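Patio table care, the quick version

Got 20 minutes before people show up? Do the top and leave the legs. Legs can wait till July, mine usually do.

Composite slats. Warm water, squirt of dish soap, soft brush. Brush along the slats and not across or you just push the gunk down in the gaps. Rinse from the middle out. No bleach. No wire brush ever, it leaves fuzzy scratches and then those hold dirt.

Gaps – the worst part. Old plastic gift card, cut to a point, run it down each one. Butter knife works too but go easy. Crumbs, pollen, little maple helicopters, all of it comes up. Then hose.

Grease spots from the grill. Get to them same day if you can. Baking soda paste, leave it 10 minutes, wipe, rinse. Second round if theres still a shadow. I tried the Stonivia deck cleaner on one and it did fine but so did the baking soda, and that was already in the kitchen.

Put something down before you set out pots, candles, anything gritty on the bottom. A mat, a placemat, an old dish towel folded over. Grit plus sliding is what wrecks the finish.

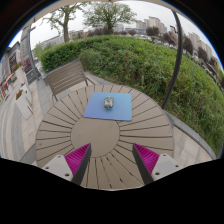

Round slatted top with a blue mat down.

Rinse the mats too. Dirt collects underneath and you end up with a square outline on the table. Hang them over the railing, dont fold them damp.

Wobble. Nine times out of ten its one loose bolt under the top. Flip it with a helper, blanket on the ground first, snug all of them by hand and then a quarter turn with the wrench. Still rocks? Felt pads rot outside, use the rubber feet. Cut one down with scissors for the short leg.

Rust on the frame. 220 sandpaper, wipe, dab of outdoor metal paint, let it dry overnight. Touch up small spots when you see them, dont save them up like I did.

Umbrella hole (if you have one). Wasps like it. Wine cork or a wad of foil in there when the umbrella is down.

Winter. Cover needs air at the bottom or you get mildew. Marianna Sobczak wrote in to say she sets an upside down bucket in the middle of hers so teh rain runs off and doesnt pool. Did it last year, works – use a bucket with a smooth bottom.

Next up: chair cushions and that smell.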